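Right, I've been sorting out the kit room at Erkside and I'm having the best time, so you're all getting a thread about cables and shelves. Mute me now if you must!

I love a kit room. I love opening a cupboard and finding the exact adapter you gave up on in November and bought again. (Found it. Found the second one too. They're now in the same box and I feel very rich.)

The plan was to do one shelf. I did one shelf, then I could see how bad the one next to it looked, and you know how this goes.

Cables first. I tipped the lot out on the floor and sorted by colour before anything else, then by length, then by what's on the ends. Colour is so quick and it makes the heap look half the size straight away.

104 cables! I had guessed 34 and thought I was being rude about us.

Thin white ones are the worst of the lot. They knot themselves if you so much as look away. I tried wrapping them round my hand, round my elbow, round a bit of card. Best so far is big lazy loops, one over and one under, with a soft tie in the middle. They come undone with one shake and lie flat on the floor like a well-behaved dog.

Thick black ones want the opposite treatment. Don't bend them small, don't fold them, let them sit in the circle they already want to be in. If the thing they belong to is round, even better – run the loop round the outside and the two can live together.

Speaking of round things, I'm so pleased with anything orange in that room. Grey shelf, grey wall, grey boxes, and then a great big cheerful disc of a thing you can spot from the door. More equipment should be orange. All of it, please.

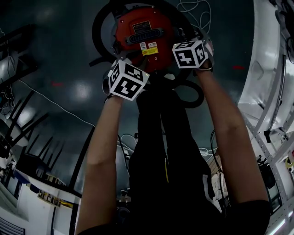
Next up was labels. My rule now is that a label goes where you can read it when the thing is put away, and the old ones stay on. I used to peel off every sticker going because I like a clean surface. Then I spent an entire evening looking for a serial number I'd put in the bin myself. Never again.

Big clear letters too. I printed a sheet in a tiny neat font and it looked gorgeous on the desk and was useless from a step away. Second go is in letters as tall as my thumb and I adore them.

Someone asked about the boxes – they're the grey stacking ones from Qaisi, the shallow size. I tried the deep ones at Nedby and everything good sank to the bottom. Shallow all the way.

Heavy stuff is going at waist height, light stuff up top, and the floor is for feet. I've had to move the tape measure box three times because it keeps drifting back to the floor. I suspect that's me.

Still to do: the drawer of plugs, the mystery bag from Kasdale, and whatever is behind the tall shelf. I shone a torch in there and saw a glove and what might be a sandwich tin. Saving that for when I'm feeling brave.

If you've got a good way of storing short cables, the ones too small to loop, tell me everything. I've got a jam jar on the go and it's already full.

Last updated: March 4, 2018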